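Small shelf, short stack

A low bookcase earns its keep in the corner of a room where a full-height one would look heavy. The yellow one on these pages has side panels with rounded tops, a pink board above and a blue one below it, and it stands against strawberry wallpaper on a fern-patterned mat.

Prices for small shelves at Brirness, the furniture hall in Tutville, start at 70 pounds and go up to 300. Painted ones tend to sit in the middle. Check that the screws can be reached with an ordinary screwdriver, as the boards will need tightening after the first few months.

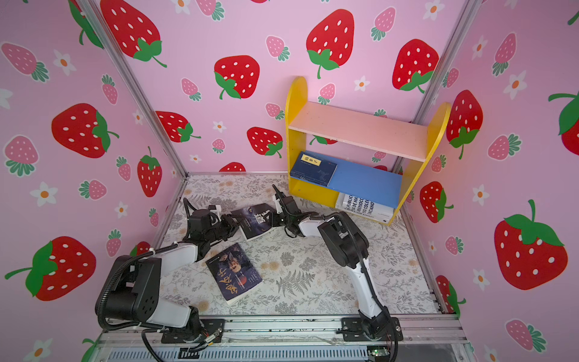
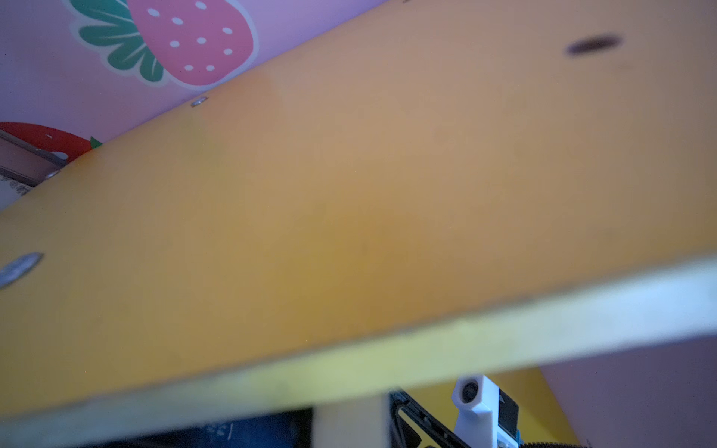
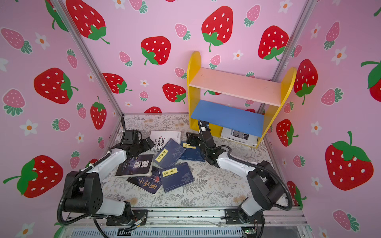
Strawberry wallpaper sets off the yellow of the shelf.

Start by taking everything out and laying it on the floor, covers up. Put the large, heavy books on the bottom level, flat if they are too tall to stand. Paperbacks can go higher. Two or three books lying on their sides are easy to lift out, but a taller pile means moving the lot to get at the one underneath.

Wipe each board with a dry cloth before anything goes back. Scuffs on painted edges come off with a little washing-up liquid in warm water.

Kang of Zimavthorpe sells felt pads for the feet at 2 pounds a sheet. They are worth having on bare boards. On a mat you can do without.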